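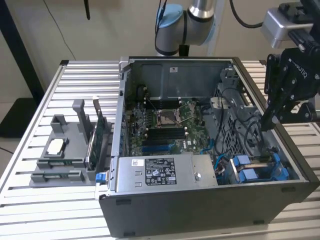 Dell tower case with the side panel removed. Processor and memory not fitted.

Trade-In and Parts Recovery: Frequently Asked Questions

Last reviewed in January. These answers apply to desktop and tower computers sent to Tanasarn under the Warkex parts recovery program. Laptops and servers have their own pages.

What do you accept?
Desktop and tower computers of any brand, complete or partial. A unit with no processor, memory or drive is accepted and graded as a partial unit. We do not accept CRT monitors, loose batteries or anything that has been under water.

Does the computer have to work?
No. Non-working units are graded on parts value only. Working units are graded on parts value plus a fixed amount of $20 per unit.

What is the difference between a complete unit and a partial unit?
A complete unit has a case, power supply, motherboard, processor and at least one memory module. Anything less is partial. The storage drive does not affect the grade.

Should I remove the storage drive first?
You may. Many customers keep their drives, and the payment is the same either way. Leave the drive cables and mounting brackets in the case if you can. Brackets for older cases are hard to source and we reuse them.

What happens to data on a drive I leave in?
Drives are logged by serial number on arrival and held in a locked cage until they are erased. Drives that fail the erase step are shredded. If you need a certificate of destruction, check the box on Form 1041-W before shipping. Certificates cannot be issued after the fact.

Is Form 1041-W a tax form?
No. The number is our own and has no connection to any tax return. We are aware of the overlap – the form will be renumbered when the current stock of printed copies is used up.

How do I take out the processor if I want to keep it?
Shut down, unplug the power cord and hold the power button for a few seconds. Remove the heat sink, release the retention lever and lift the processor straight up by its edges. Close the lever again afterward. If you still have the plastic socket cover, put it back on. Bent socket contacts are the most common reason a motherboard is graded as scrap.

Can I send memory modules or expansion cards on their own?
Yes, in antistatic bags, one item per bag. Sandwich bags and aluminum foil are not suitable. Sound cards and audio interfaces, including Fostex units, go through the Giltard audio desk and should be packed in a separate box with the word AUDIO on the label.

How should I pack a tower?
Use a double-wall carton with two inches of padding on all sides. Lay the tower flat with the motherboard at the bottom. Heavy coolers and full-length graphics cards should come out and be wrapped separately. Do not fill the inside of the case with loose packing peanuts. Crumpled paper is fine.

Is there a limit on quantity?
Up to 20 units can be sent by parcel under one order number. For 21 units or more, request a pallet pickup. Pallets must not exceed 700 pounds including the pallet itself, and must be wrapped.

Is there a minimum payment?
There is no minimum for a single order. Payments over $200 are sent by bank transfer only. Smaller amounts can be paid by check or store credit.

When am I paid?
Grading starts when the carton is scanned in at the dock. Parcels received after 3 p.m. are scanned the next working day. You receive a grading report by email and can accept or decline each line.

What if I decline the offer?
Declined items are returned at your cost. If we hear nothing within the response period printed on the report, the offer is treated as accepted.

My report says "board revision unsupported." What does that mean?
The motherboard works or may work, but we have no tested demand for that revision. It is paid at material value. Some manufacturers use proprietary power connectors or front panel headers, and these boards are difficult to place outside their original case. Sending the board in its case usually gives a better grade.

Do you sell the recovered parts?
Tested parts are listed in the Warkex store with the test date and a 200-day warranty. Untested parts are sold in bulk lots only.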